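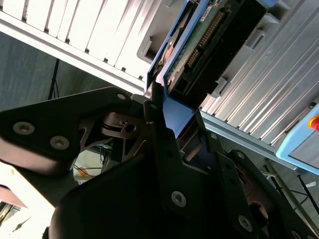
Unit 6: Airflow and Heat in Small Enclosures

Handout prepared by Busisiwe Mathebula for the building services and equipment course. Read sections 6.1 to 6.4 before the July lab. Section 6.5 is needed only for the written assignment.

6.1 Where the heat goes

Nearly all the electrical power drawn by equipment inside an enclosure ends up as heat inside that enclosure. A power supply rated at 300 W that runs at full output draws more than 300 W from the wall, and the difference is lost in the supply itself. For sizing purposes, use the power drawn at the wall and ignore the small amount that leaves through signal cables.

At steady state, the heat produced equals the heat removed. Three paths are available: conduction through the walls and mounting points, radiation from the outer surfaces, and air exchange through openings. In a closed sheet-metal box the first two carry everything. In a vented box with a fan, air exchange dominates and the other two are usually treated as margin.

6.2 The basic relation

The heat carried off by moving air is

Q = m × c × dT

where Q is in watts, m is the mass flow of air in kilograms per second, c is the specific heat of air (1005 J per kg per kelvin), and dT is the rise in air temperature between inlet and outlet. Fan data sheets give volume flow, so convert using the density of air, 1.2 kg per cubic meter at sea level and normal room temperature.

Worked case. An enclosure gives off 181 W. The allowed air temperature rise is 14 K.

m = 181 / (1005 × 14) = 0.0129 kg per second
Volume flow = 0.0129 / 1.2 = 0.0107 cubic meters per second
Multiply by 3600: 38.6 cubic meters per hour

A fan delivering 40 cubic meters per hour at the working point is enough, with very little to spare. Note the words "at the working point." The number printed in large type on a data sheet is free delivery, measured with no resistance on either side. No installed fan reaches it.

The same enclosure at an elevation of 1500 m needs a larger volume flow, as the air is thinner. Recompute with a density of 1.06 kg per cubic meter. Students regularly lose marks by changing the density and leaving the fan selection as it was.

6.3 Resistance and the working point

Every opening, filter, bend, and obstruction resists flow. For most small enclosures the pressure drop rises with the square of the volume flow:

dp = k × V²

The constant k is found by test or from the tables in the course packet. Plot this curve on the same axes as the fan curve. The two cross at the working point.

Some consequences:

Doubling the flow takes four times the pressure and, in principle, eight times the air power. This is why a second fan in parallel on a tight enclosure adds much less than the first one did.

Two identical fans in series give up to twice the pressure at the same flow. They help when resistance is high and do almost nothing when it is low.

Vent area matters more than vent position for total flow. Position matters more for local temperature. A large opening next to the fan can let air short-circuit, so that the flow is good on paper and the far corner stays hot.

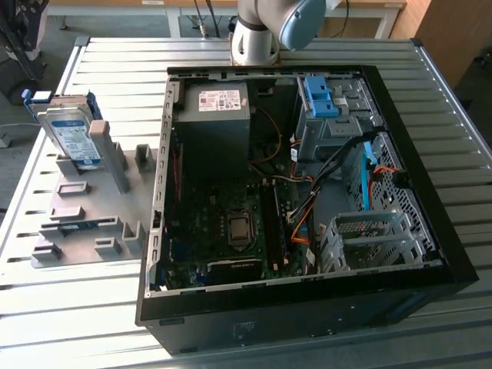 Filters should be entered at their loaded resistance, taken at the end of the service interval. In the Govmont exercise the clean filter gave a comfortable result and the loaded filter put the working point on the unstable part of the fan curve. Check both.

6.4 Natural convection

Without a fan, flow is driven by the difference in density between inside and outside air. The available pressure is

dp = g × h × (density outside − density inside)

where h is the vertical distance between the center of the inlet and the center of the outlet. For a box half a meter tall the result is a fraction of a pascal. Any fine mesh will use up most of it. Turning an enclosure so that its vents sit at the same height reduces h to zero, and what exchange remains is irregular and should not be counted in a design.

6.5 Assignment

Use the floor plan of the Jastham equipment room and the load list headed Stetadero. Find the required volume flow for each cabinet at a temperature rise of 14 K. Select a fan from the Lambert curves and mark the working point for clean and loaded filters. State the density used — marks are given for this separately. Show units on every line. Graphs may be drawn by hand if the axes are labeled and the crossing point can be read without a magnifier.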